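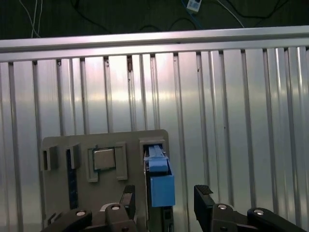 부품 고정 보드 앞의 로봇 그리퍼. 보드에는 금속 칩과 하늘색 부품이 꽂혀 있다.

컴퓨터 분해·조립 로봇 작업 지침, Mornia에서 개정판 공개

2023년 8월 | Idalina Magalhães 기자
공유 304 | 댓글 5

Mornia의 전자기기 재정비 단체 Letilov가 로봇으로 데스크톱 컴퓨터를 분해하고 조립할 때 지켜야 할 작업 지침의 개정판을 공개했습니다. 지침의 이름은 초안을 만든 작업반의 이름을 따서 'Fothergill 지침'입니다. 법적인 의무는 없지만, Letilov와 계약을 하는 작업장은 앞으로 이 지침에 따라 작업 기록을 남겨야 합니다.

지난 2월에 나온 첫 번째 판은 내용이 짧았습니다. 사람이 로봇의 작업 범위에 들어갈 때의 절차와 비상 정지 버튼의 위치에 대한 설명이 대부분이었습니다. 그 후에 여러 작업장에서 부품을 다루는 방법에 대해서도 기준이 필요하다는 의견을 보냈습니다. 특히 프로세서나 저장 장치처럼 작은 충격에도 문제가 생길 수 있는 부품을 어디에 놓고, 어떤 순서로 옮겨야 하는지에 대한 질문이 많았습니다.

개정판을 준비하면서 Letilov는 작업 기록 2,000건을 모았습니다. 그중에서 형식이 맞지 않는 것을 빼고 1,754건을 검토했습니다. 지침 작성에 참여한 Nigel Nuttall 씨는 기록을 읽는 일이 예상보다 오래 걸렸다고 말했습니다. "같은 일을 작업장마다 다른 말로 썼습니다. 어떤 곳에서는 부품을 '내려놓았다'라고만 쓰고, 어디에 내려놓았는지는 쓰지 않았습니다. 나중에 나사 하나가 없어졌을 때 이런 기록으로는 원인을 찾기가 어렵습니다."

새 지침에서 가장 크게 바뀐 부분은 부품의 자리에 관한 규정입니다. 로봇이 다루는 부품은 모두 정해진 자리가 있어야 하고, 그 자리는 작업을 시작하기 전에 작업표에 적어야 합니다. 작업대의 빈 곳에 부품을 잠시 놓는 것은 허용되지 않습니다. 고정 장치의 홈은 부품보다 조금 커도 되지만, 부품이 기울어지거나 스스로 빠질 정도로 크면 안 됩니다. 홈의 모양을 바꾼 경우에는 작업표의 그림도 같은 날에 바꾸어야 합니다.

그리퍼에 대한 규정도 새로 들어갔습니다. 손가락 끝의 잡는 면은 매 작업 전에 눈으로 확인합니다. 잡는 면이 닳았거나 먼지가 붙어 있으면 그 상태를 기록하고, 담당자가 확인한 다음에 작업을 시작합니다. 잡는 힘은 부품의 종류별로 따로 정합니다. 첫 번째 판에는 하나의 최대값만 있었는데, 이 값이 금속 부품에는 적당해도 플라스틱 걸쇠에는 너무 크다는 지적이 있었습니다.

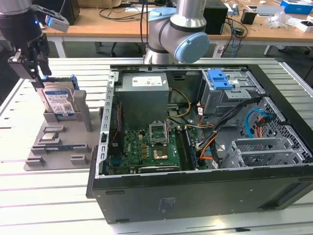
저장 장치를 옮기는 절차는 이번 개정에서 의견이 가장 많이 나뉜 항목이었습니다. 일부 작업장은 속도가 느려진다는 이유로 중간 확인 단계에 반대했고, 결국 그리퍼를 열기 전에 한 번만 확인하는 것으로 합의했습니다. 파란 플라스틱 캐디가 달린 하드디스크가 컴퓨터 옆의 회색 고정 트레이에 세워져 있고 그리퍼가 아직 그것을 잡고 있는 상태가 바로 이 확인을 해야 하는 때입니다. 담당자는 드라이브가 홈에 바르게 서 있는지 본 후에 그리퍼를 열도록 지시합니다. 두 대의 로봇 팔이 한 작업대 위에서 일하는 경우에는 다른 팔이 멈추어 있는지도 같이 확인해야 합니다.

컴퓨터 본체 안의 케이블에 대해서는 별도의 장이 생겼습니다. 케이블은 모양이 일정하지 않아서 로봇의 경로를 미리 정해도 걸릴 수 있습니다. 지침은 본체를 눕히고 옆면 덮개를 연 다음, 로봇이 들어갈 길에 케이블이 있는지 사람이 먼저 보도록 요구합니다. 케이블을 정리할 때는 로봇의 전원을 끄거나 보호 정지 상태로 두어야 합니다. 프로세서 소켓의 고정 장치를 올린 상태에서는 소켓 위로 다른 부품을 옮기지 않습니다.

작업장의 반응은 여러 가지입니다. 부품을 많이 다루는 작업장은 작업표를 쓰는 시간이 늘어나는 것을 걱정하고 있습니다. 반대로, 기록 양식이 하나가 되면 새로 온 직원을 가르치기가 쉬워진다고 보는 곳도 있습니다. Nuttall 씨는 "처음 몇 주 동안은 불편할 것입니다. 그래도 양식은 한 쪽을 넘지 않게 만들었습니다"라고 설명했습니다.

Letilov는 지침의 전문과 빈 작업표를 Mornia 사무실에서 나누어 주고 있습니다. 이미 첫 번째 판으로 교육을 받은 담당자는 전체 교육을 다시 받지 않아도 되고, 케이블과 그리퍼에 관한 두 장만 추가로 배우면 됩니다. 추가 교육은 Funton 교육장에서 열리며, 신청은 작업장 단위로 받습니다.

문의: Letilov 지침 담당 | 저작권자 © Letilov 소식. 무단 전재 및 재배포 금지
맨 위로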